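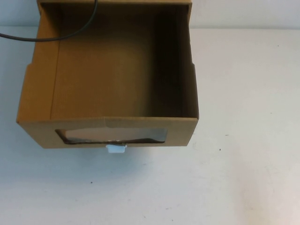
Bay 2, Thursday, before the first run. Box with the film window, lights as we'll leave them.

Drawer rig notebook, carrying on from last week

Got in at 7 to have the table to myself and finally write down the rules we've been keeping in our heads. Haruto and I argued them through on the walk back from Clenville and I think we have a set that works. I'm really pleased with it! It's short enough that people will read it.

First rule is scene before arm. Whoever is on shift looks over the whole table with the arm parked and writes one line in the log: what's there, which way it faces, anything new. Cable goes in that line too. The thin black one came across the left of the box this morning, hanging above the floor of it, so it's in the log as "cable over box, not touching". A cable you've noted is a cable you'll think of when the arm moves.

Second rule is specks. We don't wipe the table between runs. Wipe at the start of a block or leave it until the end. Man-lok wants the little marks treated as part of the set-up and I've come round to her view, as they're handy for spotting whether a camera has been bumped.

Third is speed. 4,000 was the old cap in the Ellov config and it's in nobody's useful units, so I've taken it out of our sheet and we go by the two named modes, slow and normal. Slow for anything within a hand's width of cardboard. No exceptions for people in a hurry (me, mostly).

Fourth, windows are not targets. The handle is the target. The tinted panels on the two-drawer unit are big and the gripper can end up well over the top one while the handle is just below, and from the side view the black fingers blend right into the dark window. So call the position from two views or don't call it. "Looks close" isn't a log entry.

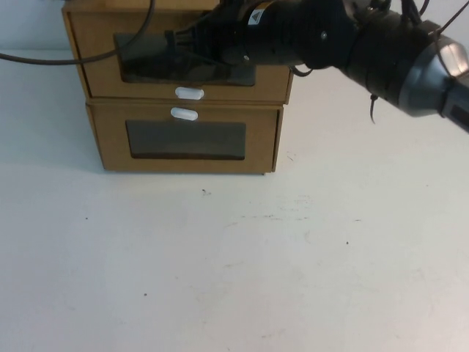

Contact checks, wrist view

This is the part I'm most excited about. Shek wrote the first version for the Plakthorpe rig and ours is a trimmed copy.

1. Stop before contact and save a wrist still.
2. Find the edge band and follow it down to the finger. If you can't see both, back off and come in again.
3. Say "shadow" or "gap" out loud and write down which. If you can't tell, write "unsure". Unsure is a perfectly good answer and I'd like to see more of it.
4. Only then go on, in slow.

Tried the wording on Haruto at morning tea and he got through it without asking me anything, which hasn't happened with any of my other sheets.

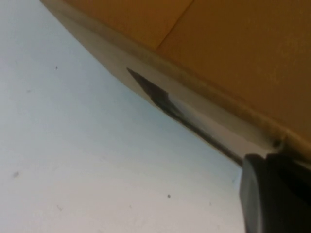
Wrist view, finger at lower right. Dark wedge along the edge logged as "shadow, unsure near finger".

Still to sort out: naming. We've got 133 clips labelled by hand and some 300 waiting, and half the labels say "top drawer" while the others say "upper". Going with upper and lower from now on, no colours in the names. Man-lok has offered to write the rename script if I promise to stop using spaces.

Also need to decide who can override a stop. My vote is whoever pressed it, and only them. Haruto reckons the shift lead as well. Will put both in the draft and see what Shek thinks.

Printing the sheet after lunch, large type, one for the bay door and one beside the stop button.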